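# What Holds the Paper Up

Paste chemistry, lining, and the seams that fail first 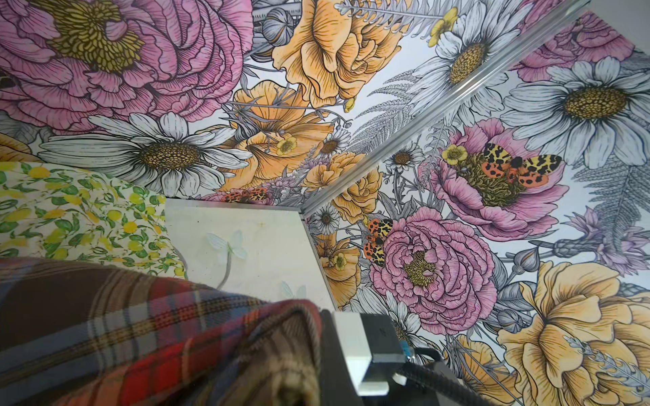 ## Starch and its limits

Wallpaper adhesive has one unusual requirement among building glues. It must hold for decades and then let go on request. Most construction adhesives are judged on final strength. Wallpaper paste is judged first on slip, the length of time a sheet can be slid into register after it touches the wall, and only later on how well it stays there.

Wheat starch was the standard paste for most of the trade's history. Cooked in water, the granules swell and burst, and the long molecules they release tangle with the fibers of the paper. The bond is strong in shear and weak against moisture. Starch also feeds mold, and a batch mixed in the morning is past its best by the following day in warm weather.

Cellulose ethers, methylcellulose above all, took over much of the light-duty work. They dissolve in cold water, dry clear, and resist mold far better than starch. Their weakness is wet tack. A heavy sheet hung on methylcellulose alone will creep down the wall before the water leaves it, so most ready-mixed products add a synthetic polymer, usually a vinyl acetate copolymer. The polymer raises tack and final strength together, and it makes the paper harder to strip.

## The bench at Soslow

Ruwan Talukder runs the test room at Soslow, a small paste maker that sells mainly to professional hangers. His standard panel is gypsum board, sealed with acrylic primer and left for 6 days before any paste goes on. Strips are hung, dried, and pulled at a fixed angle while a load cell records the force.

"The number people ask for is peak force," Talukder says. "I look at where it broke. If the paper split, the paste was stronger than it needed to be. If the primer came away with it, the paste had very little to do with the result."

In the room's most recent series, 249 strips were pulled. In 97 of them the failure was in the primer or the board face, and the paste film was intact. Talukder has since dropped peak force from the summary page of his reports and moved it to the appendix.

## Water in, water out

Paper expands when wet, mostly across the grain. A nonwoven backing, made from cellulose and polyester fibers, hardly moves at all. This difference decides the hanging method. Conventional paper is pasted, folded on itself, and left to relax until it has finished growing. Nonwoven is hung straight onto a pasted wall.

Skipping the relaxing time leads to bubbles, as the sheet goes on expanding after it has been fixed. Overlong soaking does the reverse. The sheet is hung at full stretch and shrinks as it dries, and the load concentrates at the edges. Open seams on an otherwise sound wall can usually be traced to this.

Lining paper reduces the problem. It is hung horizontally, so that its joints can't coincide with those of the finish paper, and it gives both sides of the paste film a similar absorbency. Mbali Zulu, who has hung paper for the restoration firm Serketti on a long list of older houses, lines every plaster wall regardless of condition. She leaves the lining for three days.

## Ceilings and corners

A ceiling sheet is in peel along its whole length until the paste grabs. Zulu mixes stiffer for overhead work and cuts shorter drops. At internal corners she never wraps a full width. The sheet is slit, turned a little past the angle, and overlapped by the next. Buildings move at the corners, and a continuous sheet bridging one will either tear or pull into a hollow curve.

Sloped ceilings add a pattern problem. A repeat that matches on the wall can't also match along both edges of a slope, and the mismatch has to be placed somewhere. Large florals hide it well. Stripes don't.

## Taking it down

Pastes high in starch or methylcellulose soften with warm water and time. Copolymer pastes need scoring or steam, and steam on gypsum board can lift the facing. Shahnaz Herath, a paper conservator, tests an inconspicuous patch with a damp blotter before recommending any method. She records how long the film takes to swell and whether the ink stays put.

Soslow plans to offer a lower-polymer paste for nonwovens in September. Talukder's remaining question is how it behaves over old gloss paint, which has not yet been put on the bench.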